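Print | E-mail

Rullel Set-Up Guide, Section 4: Tidying a Desk

Can a machine clear your desk yet? Partly, and the part it can do is great fun to watch!

1. Clear away cups and loose paper. Mkhize mode still struggles with both.
2. Check the finger pads. Caution: replace any pad that is peeling before a full run.
3. Stand the organizer on the open tabletop, with space on both sides for the fingers. Note: keep it away from any cable hole.

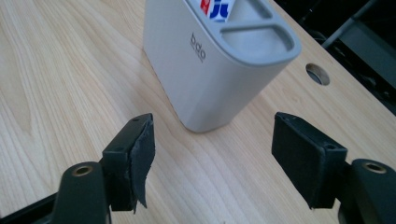 4. Press Start and let it try one pen at a time (slow, but so much better than last June's version).

Print | E-mail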